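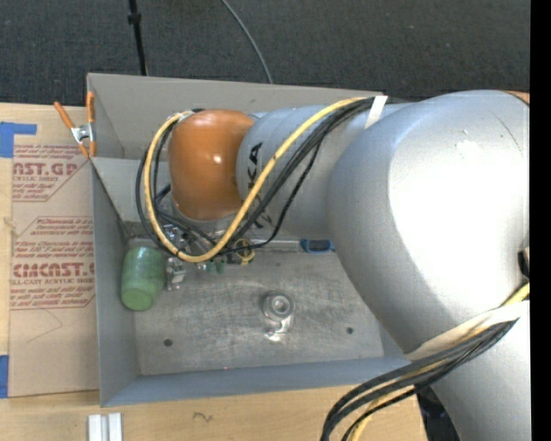
Fig. 2: Open metal bin on the wooden tabletop, with the carpet beyond the table edge.

Section 3. Setting up the bin and table

I've set up more of these Rendlow bins than I care to remember, mostly at our place in Lurnbridge, so what follows is the way I do it now (my first few went on crooked and stayed crooked for months!). You'll need a tape measure, a soft pencil, a damp cloth, a dry cloth and the bag of felt pads from the parts box, part 937.

1. Get the table where you want it before anything goes on top. If you're on carpet, as we are with our dark Urban tiles, push down on each corner in turn and see if the table rocks. Carpet hides a lot. Give it a day to settle, then adjust the feet.

2. Wipe the tabletop with the damp cloth, then go over it with the dry one. Ours gets a coat of Usetia wax now and then, and if you've just waxed yours, leave it overnight. I once didn't, and the pads came off in my hand the next morning, wax and all.

3. Turn the bin upside down on an old towel and run a cloth along the rims. Check for burrs while you're there.

CAUTION: the rim is metal and the corners can be sharp on a new bin. Wear gloves for this step, and don't run a bare finger along the edge to see how it feels. Guess how I know.

4. Stick a felt pad at each corner of the base and press hard. Bare metal on a wooden top will leave grey marks that are a pain to sand out.

5. Measure 50 mm in from the table edge at two points and join them with a light pencil line. Lower the bin onto the table with its long side against the line. Lower it, please, don't slide it, or you'll peel the pads straight off again.

6. Stand back and look along the rim from one end. If it looks squint, it is squint, whatever the tape says. Nudge it and look again.

NOTE: I like the bin side-on to whoever is working, so the long side is the one you reach over. Some people prefer it end-on and that's fine too, only measure from the short edge in step 5.

7. Rub out the pencil line once you're happy. A white rubber is best on pale wood; the pink ones smear.

Keeping it tidy

Lift the bin off every Tuesday (or whichever day suits you) and wipe underneath. Grit gets in there and scratches the wood. Hoover the carpet on the far side of the table while you're at it, as small bits that miss the bin tend to end up there, and a dark speckled carpet is brilliant at hiding screws. A torch held low to the floor finds most of them.

CAUTION: never lift a full bin by one side of the rim. Empty it first, or get someone on the other end.

If a pad goes missing, replace all of them together. A new pad next to three squashed ones gives you a wobble, and you'll be back at step 3 with the towel out.

Lining the bin is covered in Section 4.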